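Resources > Set-up Guides > Two-Arm Units > Before You Buy
November 2025 | By the Cundora set-up desk
173 shares | 8 comments

Section 2. Planning the purchase

Read this section before you sign the quote. Customers who read it afterward tend to write us longer letters.

2.1 Work out what you are paying for

1. Write down the one job you want done first. "Housework" is a wish. "Lift garments from a tray" is a job, and you can put a price on it.
2. Request the Londik base quote for a two-arm unit. Check that it lists both grippers. A quote with a suspiciously friendly total usually lists one.
3. Add operator time. During the teaching period a person with a controller has to be in the room, and that person will expect wages and a chair.
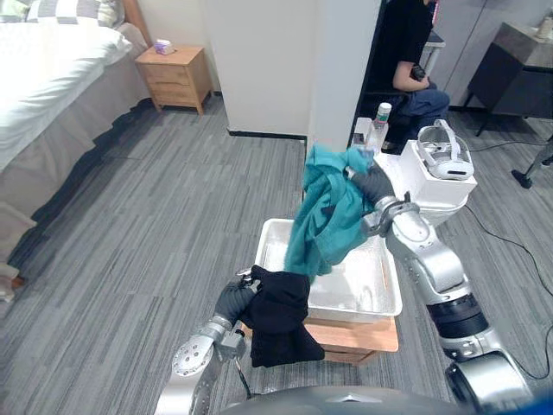 4. Add the Zevik service plan, or set aside the same sum yourself and promise not to touch it. Most buyers touch it by September.

NOTE: Grippers are quoted as wear parts. The warranty has a whole page on this, written by someone who enjoyed the work.

2.2 Plan the floor

1. Measure the open floor with the furniture where it really lives. Do not measure the room you intend to have after tidying.
2. Leave clearance for both arms at full reach, plus a walking path for the operator.
3. Choose one fixed work height and stay with it. Changing it later means teaching the job again, at your expense.

CAUTION: Keep cables out of the walking path. Price covers and clips now. They cost less than an ankle.

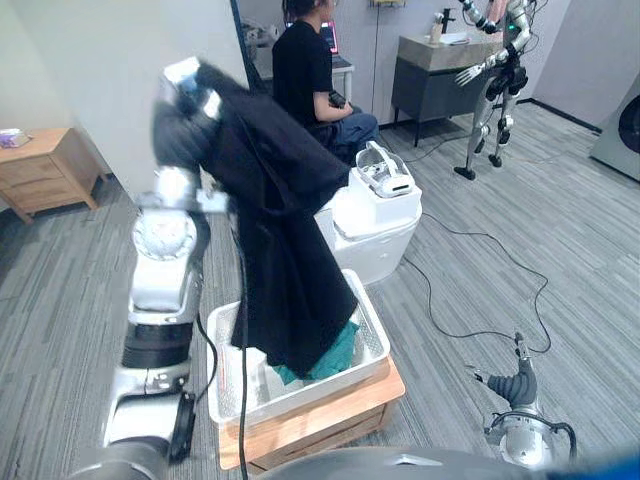

4. Budget for the dull items on their own line. The Sugden stand is a fine piece of equipment, and it is priced like one. If the load is light, look around the building first. A low wooden box will bring a plastic basket up off the carpet, and a small table will hold the operator's laptop. Long black garments make a sensible test load, being awkward to lift clear, and you probably own one.

NOTE: Whatever you use as a stand must not rock. Push it with one hand before the unit does.

2.3 Before you order

1. Add 4 weeks to the delivery date you were given.
2. Confirm that the crate fits through your door. Measure the door.
3. Send the signed quote and floor sketch together. A sketch on a napkin is accepted if the napkin has dimensions.

Continue to Section 3, Unpacking.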